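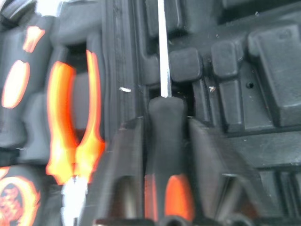 Why do people buy tools they will never use?

Mostly for the person they plan to be by spring. A full set of anything is a promise, and a promise costs less than a plumber.

I know this because I own 254 tools, according to the sticker on the lid, and have used four of them. One was the tape measure, which I needed to find out whether the case would fit in the closet. It didn't.

Maksym Zinchenko has been selling hardware in Marudmont long enough to spot my type from the parking lot. We come in for a hook. We stand in front of the big sets for a while with our hands in our pockets, nodding, like men at a boat show. "They never ask what's in it," he told me. "They ask how many." His best seller last September was a 200-piece kit, and he suspects that most of the pieces were bits for screws not found in this county.

His store, Droson, also rents tools by the day. Hardly anybody bites. You can take home a very good tile saw for the price of lunch, but you have to bring it back, and then where is your workshop?

Kristof Van Hecke went the other way. He repairs chairs for a living in a garage on the Dosach road and keeps everything he needs in a canvas bag that used to hold bowling shoes. When I asked which brand of screwdriver he liked, he had to go and look, and the lettering had worn off. He did own a big set once, a wedding gift. He lent it to a brother-in-law named Van Dijk and regards this as the end of the matter.

"I miss the pliers," he said, after thinking it over.

I would like to report that an afternoon with Kristof cured me. I drove home full of good intentions, fixed the wobble in a kitchen stool with one screwdriver and some glue, and felt terrific until dinner. Then I read about a 596-piece set with a drawer just for washers – a whole drawer! – and spent part of the evening measuring the closet again.

My wife has asked whether any of the 254 could be used on the gutter. I've told her I'm looking into it.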